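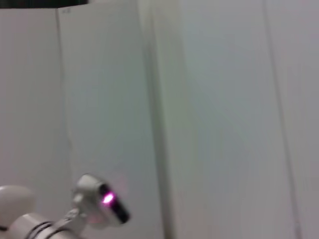 Photo: Edem Dramani / Mistoneck

Backpack (also rucksack, or just "my bag" in our house)

A backpack is a bag you carry on your back, usually on two straps, and I've owned far too many of them! I keep mine by a plain pale wall, where I can grab it on the way out. The back is the bit I always look at first – padding keeps hard corners off your spine, and mesh lets a little air through (very welcome on the climb up to Ullilberg). Teal green is my favourite colour for one, with a black mesh panel and a thick padded rim over the top.
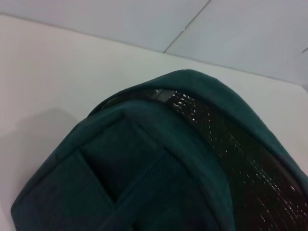 Packing

Heavy things go in first, close to your back.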